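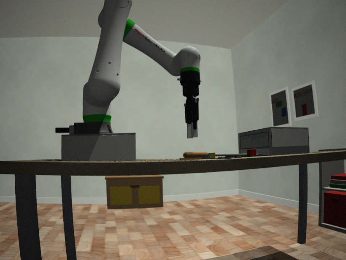 If you've come over from my page on descaling kettles, welcome, and brace yourself, because this month's tips are for people who teach robot arms to do odd jobs at home (there are more of us than you'd think!). I've been gathering practice runs for my kitchen-helper project, which I call Bollum, and every run is me steering a simulated arm through some small chore while the computer keeps a record of what I did. Later the learning program studies the lot and has a go itself. My best tip so far is to look along the table from the side before you start a run. With the gripper hanging over the bench like that, a wooden handle lying flat and a little red cube are both easy to pick out, and you can judge the height of the fingers far better than you can from overhead. I ignored the side view for most of February and I have a folder of clumsy grabs to prove it.

The second tip is to write the chore down in one plain sentence before you touch the controls. "Put the red block on the panel" is a good one. "Tidy up a bit" is hopeless, and I say that as someone who has given that exact instruction to two teenagers. If I can't say when the job is finished, I can't decide where the recording ought to stop, and then I end up with long dribbly endings where the arm wanders about.

Stick the sentence where you can see it. Mine goes on the back of an old Nalldale seed packet propped against the monitor.

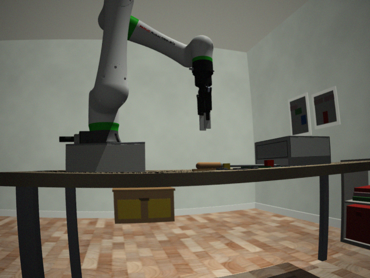
Reading time: 2 minutes (982 words if you count the comments)

Right, starting positions. Start every run with the fingers empty and well clear of the table. It's so tempting, when you've just dropped something neatly, to press record again from wherever the arm has ended up – and I did, for ages. What you get is a pile of examples that all begin in strange places for no reason the learner could ever work out. Now I send the arm back up, take my hands off, have a sip of tea and begin.

I do like some variety in where the bits and bobs are lying, mind you. Shuffle them between runs, turn a handle the other way, push two things closer together than you'd like. A learner that has only met a spoon pointing one way will be very surprised by a spoon pointing the other.

My first big batch was 1,624 runs and I was terribly proud of it. Then I sat down and watched a good chunk back, and so many of them were the same easy pick from the same easy spot that I threw out the dull repeats and did fresh ones. Watch your recordings early, please, before you've got a mountain of them. 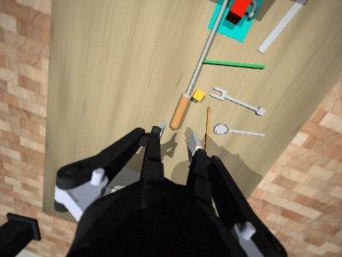
Fork, spoon and small yellow cube, with the gripper coming in from below.

Cutlery wants its own paragraph. Thin things lying flat are the fiddliest of the lot, and I've found it best to come at them slowly, line the fingers up across the handle and only then go down. If you're off to one side, lift and try again. Keep that recording too! I used to bin any run with a wobble in it, but a run where you miss, back off and put it right is worth having, so long as you mark it as a second try. I keep the hopeless ones as well, in a separate folder called Compost.

Names matter more than you'd expect. I label each run with the chore, the layout and how it went, in that order, and I do it straight away. Leave it until after supper and you'll be squinting at a list of numbers wondering which was the fork.

How long to sit at it? I stop at 45 minutes by the kitchen timer. After that I get sloppy, my moves go jerky and I start cutting corners, and the machine will copy every one of those bad habits faithfully. Two short sittings with a walk in between do me much more good than one long slog. Mornings are best, before ten if I can manage it.

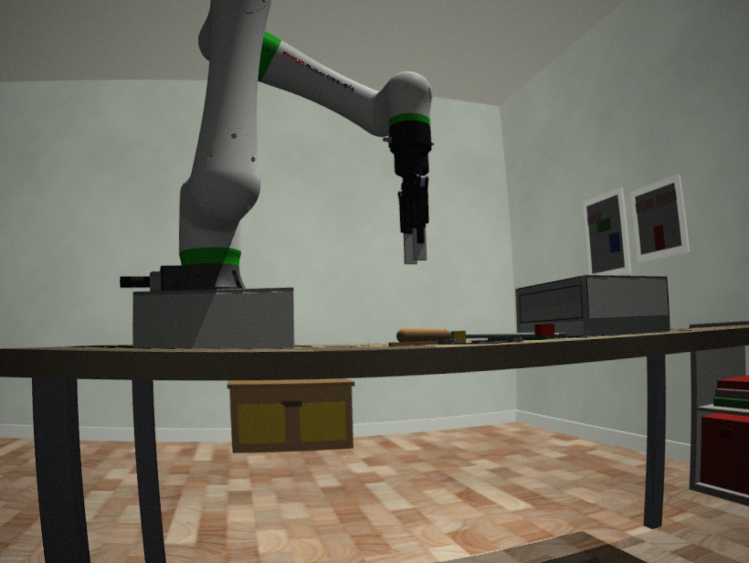

Which brings me to the hand controller. I had a cheap one with a sticky left thumbstick and I put up with it for far too long, correcting for the drift without noticing I was doing it. When I changed to the Brisia, all my old runs looked as if they'd been done by somebody leaning on a wall. Check yours before each sitting: let go of everything and watch the arm. If it creeps, sort that out first. A cotton bud and a drop of isopropyl fixed mine for a week or so (unplug it first, and let it dry).

Back everything up the same evening. I use one drive in the desk and one in the airing cupboard, on the shelf above the towels, and I label them with masking tape in the colour of the month. Szabó cable ties are good for keeping the leads together, the reusable sort, and I pinch the same ones for the tomato canes in summer.

One more while I think of it. If you've got somebody else helping you record, agree on your habits beforehand. I go for handles in the middle and my sister goes for the end, every single time, and neither of us had noticed until we watched her batch after mine. Both are fine! I've kept both, with our initials in the file name so I can compare them when the next lot of training is done.

Send me your own tips in the usual way, especially anything on picking up spoons. Next month it's back to limescale and what to do with the shower head.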